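News > Town Life > Housing

Trutthorpe guesthouses get ready for a fuller winter

2 min read

After a good many quiet years, the small guesthouses of Trutthorpe are filling up again, and owners say bookings for December are already nearly 200, which has put everyone in a cheerful mood at the height of summer.

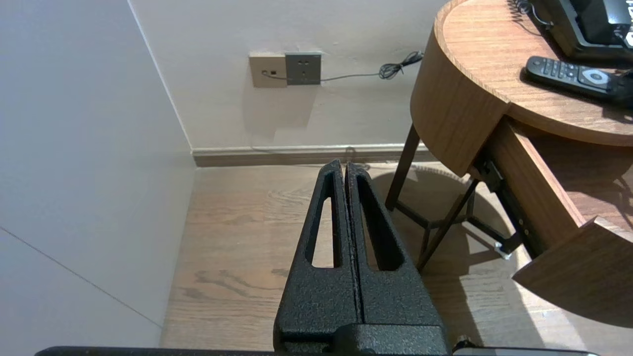
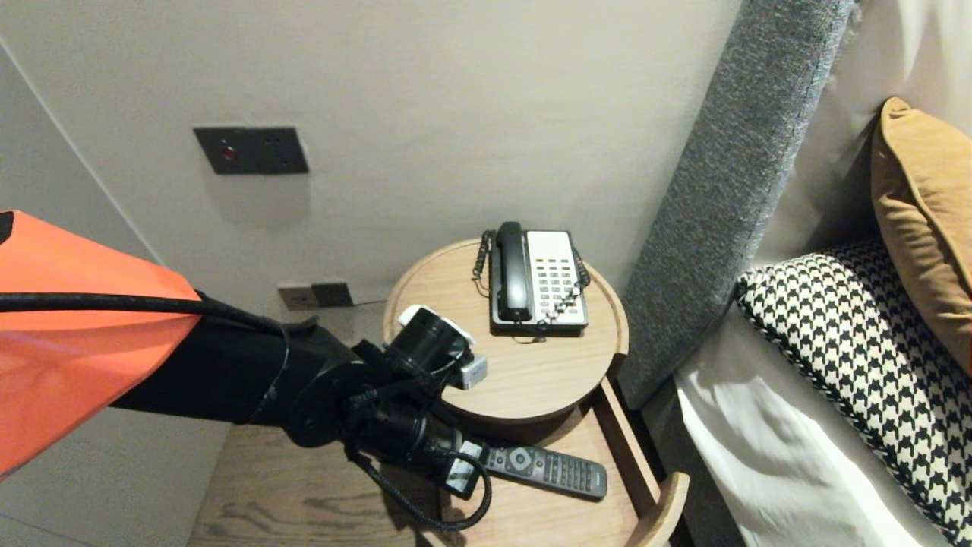 Drustik, the booking office on the harbor road, reported that most callers want a plain, quiet room and a late breakfast, and that they ask about the price of parking long before they ask about the sea.

The town will hold an open evening on 24th July for anyone thinking of letting a spare room, with tea and plenty of time for questions.

Comments (2)

Amissah: We let our back room for 53 nights last year and loved the company!

Provura: Will there be a bus home after the meeting?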